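# Kemdale Robotics Club Takes On the Sweater

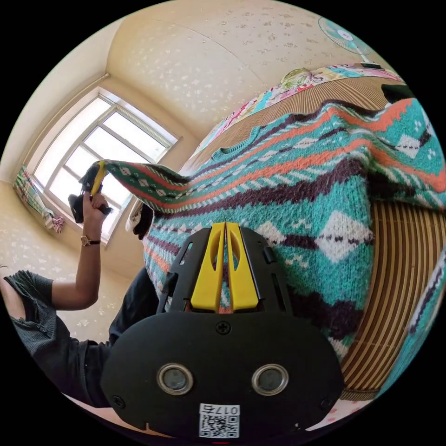
**Kemdale Robotics Club – Laundry Team**

September – I'm Abelardo Lozano, I coach the laundry team, and I've been asked to write our press release this fall, so you're getting it the way I talk. We're folding clothes! Our students are teaching a robot to do it for the Mimmont Student Challenge, and the folding starts with people, using a pair of hand-held grippers with yellow fingers.

We picked a knitted sweater with a very busy pattern (turquoise, coral, zigzags, the works) and I love it. One gripper holds up the cuff while the other presses into the knit, and you work the sleeve over from there. It sounds easy until you try it with 2 grippers and no fingertips. Sleeves are the hard part – a T-shirt pretty much behaves itself, but a sweater sleeve stretches and then goes wherever it likes.

The club's goal is 502 recorded folds before we send anything in to Mimmont. Every student on the team signs up for 50 of them, and the coach gets whatever is left over, so wish me luck. After that the programming group, which calls itself Ezzat for reasons I've never gotten out of them, trains the robot on what we recorded.

We're also looking for clothes to borrow, mostly knits with long sleeves, any size. Clean, please!

Reporters and families are welcome at our open practice at 4 p.m. in the Urovberg Building. Come try the grippers yourself, and ask for me at the front desk.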